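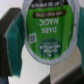 Kaffee am Morgen, ja oder nein?

17. Juni 2018

Seit Januar trinke ich meinen ersten Kaffee erst um zehn, und ich muss sagen, es geht mir erstaunlich gut damit! Angefangen hat es mit einem Artikel, den ich im Zug nach Ladidthorpe gelesen habe (zwei Stunden Verspätung, da liest man alles). Da stand, man solle nach dem Aufstehen erst mal ein großes Glas Wasser trinken, 300 ml, und dann mindestens 60 Minuten warten. Ich fand das ziemlich albern und habe es am nächsten Tag trotzdem probiert.

Die erste Woche war furchtbar. Kopfschmerzen, schlechte Laune, und im Büro bin ich allen aus dem Weg gegangen, die mit einer Tasse in der Hand vorbeikamen. In der zweiten Woche wurde es besser, und inzwischen freue ich mich richtig auf zehn Uhr. Vorher gehe ich eine kleine Runde durch den Park, 40 Minuten, wenn ich nicht trödle, und hole beim Bäcker ein Roggenbrötchen.

Was sich auch geändert hat: Ich schlafe abends schneller ein. Ob das am Kaffee liegt oder am Spazierengehen, keine Ahnung. Meine Schwester tippt auf das Spazierengehen, aber die trinkt auch abends um neun noch Espresso und schläft wie ein Stein, die zählt also nicht.

Am Wochenende mache ich übrigens Ausnahmen. Wenn wir bei Vasconcelos frühstücken, bestelle ich sofort einen Milchkaffee, da kann die Uhr sagen, was sie will. Der kommt dort in so einer riesigen Schale, und dazu gibt es Puddingteilchen, die noch warm sind – soll ich da etwa Wasser trinken?

Wie haltet ihr das denn so? Gleich nach dem Wecker oder später? Schreibt es mir gern in die Kommentare, Teetrinker dürfen auch!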